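March, late evening

Day 10 of learning the accordion, and Godfrey has started taking his calls in the car. He says the reception is better out there. I have offered to play more quietly, but the accordion has one volume, and that volume is Upendo's wedding.

I promised her one waltz. It has 300 bars, most of them the same bar, and I can get through the first page if everyone agrees to wait for me at the turns. Mrs. Weerasinghe downstairs asked very kindly whether we had bought a goose.

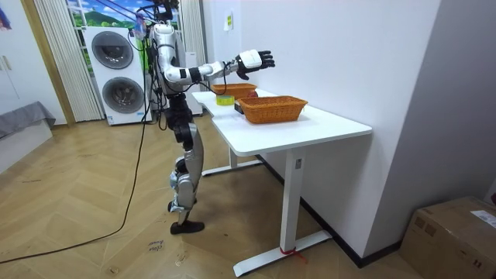 My teacher, Gyula, has one complaint and he makes it weekly. The left hand creeps. It is meant to sit over the buttons and find C by feel, and mine clenches up like I'm hanging off a bridge. Fingers open and spread, he says, hovering, like the white hand with the black fingers above that desk next to the wicker basket. I tried it for an hour tonight. My hand looked wonderful and hit F every time – a very relaxed F.

Godfrey came in at nine to ask if I was finished. I said I was working on my posture. He went back out to the car and took a sandwich with him.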